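Home Datasets Docs Sign in

avasville-supply-names

A word list of what people call the things in a hospital storeroom, set beside what the catalog calls them. It has 103 items and 2 columns that matter. The other columns are there because Barrett Abernathy likes columns.

Why it exists

The Avasville clinics order from one catalog and speak in several dialects. The catalog says "basin, emesis, kidney-shaped." The night shift at Zodau says "bean." A new hire sent to fetch the bean will come back with coffee, and did. Soon-im So started writing the names down on the back of a glove box in November, and the glove box is still the authoritative version for anything starting with T.

What's in it

names.csv has one row per catalog item per spoken name. Fields:

- item_id: stable, apart from the time it wasn't (see Known problems)
- catalog_name: copied as printed, commas and all
- spoken_name: lower case, spelled the way the speaker would spell it if forced
- site: avasville, zodau, oravec or hendik
- politeness: clean, salty, or ask_tamsin
- notes: free text, some of it very free

sites.csv maps the sites to their buildings. It is short and dull and has never caused any trouble. 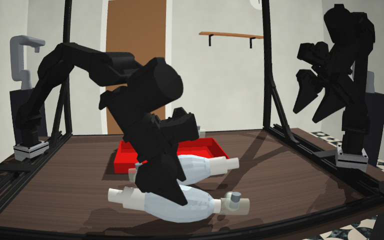
Resuscitators and tray, rendered. Catalog entry: "resuscitator, manual." Spoken entries: see rows under B.

How names were collected

Kulap Chaimongkol sat in break rooms and asked people to name things from a printed sheet. A name went in if two people at the same site used it without prompting each other. Names used by a single person went to singles.txt, where they are loved but unsupported.

We dropped 17 names that turned out to be the nicknames of coworkers. Please don't ask for these.

Spelling

Pick one and live with it. Tamsin Tran ruled that "squeezy" takes a y and "squeezie" is an error, and the matter is closed at every site except Hendik, where they have their own ruling. 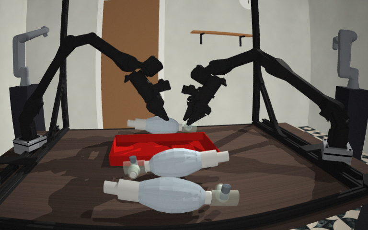

Resuscitator bag behind the tray (render). Filed at Hendik as "squeezie," under protest.

Known problems

- Oravec is thin. Everyone there uses the catalog names, which we found suspicious.
- 9 rows have a spoken_name of "the thing." They refer to different things. This is accurate.
- Version 1 numbered items alphabetically, so adding "applicator" moved the world down by one. If you joined anything to version 1, we are sorry, and you should unjoin it.
- Cornel Gavrilă has pointed out that "tape" appears four ways and means five kinds. He is correct. Pull requests welcome, Cornel.

Uses

Good for search boxes, orientation handouts and settling arguments. Please don't use it to order supplies. Somebody at Zodau typed "bean" into the real ordering form and the real ordering form had an opinion.

License

Share it, change it, credit the list. The glove box is not included.

9 comments · 17 shares
We use cookies to remember your settings. Accept Manage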